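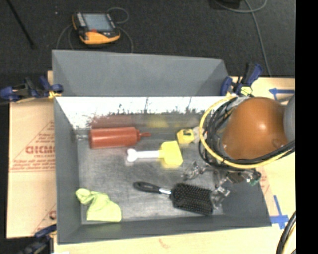
Mixed household bins: sorting talk, speaker notes

Slide 1. Opening (two minutes)
Introduce myself and Gladys Alvarado, who ran the Danbridge store-room trial in February. State the topic: bins that hold items from several rooms, and the order in which to empty them.

Slide 2. What is in the bin
Gray bin, sloping side walls. Name the main items once and move on: red squeeze bottle, yellow and white toy spatula, small yellow block, black paddle hairbrush, lime-green cloth. Kitchen, toy box and bathroom in one container. Leave the slide up while people find seats.

Slide 3. Categories
Sort by destination, then by material. The spatula is the usual argument - it has the form of a kitchen tool, but it goes with the block. Ask for a show of hands before giving the answer.
The brush is a personal item. Under the Lowther scheme personal items leave the bin first.

Slide 4. Handling
Squeeze bottles: lift by the body, set upright, check the nozzle. Do not store on the side.
Brushes: lift by the handle. Store bristles up or hang.
Cloths: shake out, fold, place last. A cloth put in first hides small parts.

Slide 5. Sloping walls
The base is smaller than the opening, so measure capacity at the base. Long items ride up the slope if the base is full. Eustaquio will have the Indell bin at the front table for anyone who wants to try it.

Slide 6. Trial numbers
3,484 items logged, some 600 of them returned to the wrong room on the first pass. Most errors were toy versions of real tools. Do not read the table aloud. Spyros Shehu has the full sheet.

Slide 7. Labels
One label per destination, on the short end, at eye level when shelved. Limit of 8 labels per shelf unit.

Questions
Expect one on lids. Answer: no lids during sorting, lids for storage only. If time is short, skip slide 7 and hand over to Aldo Gentile at 10:40.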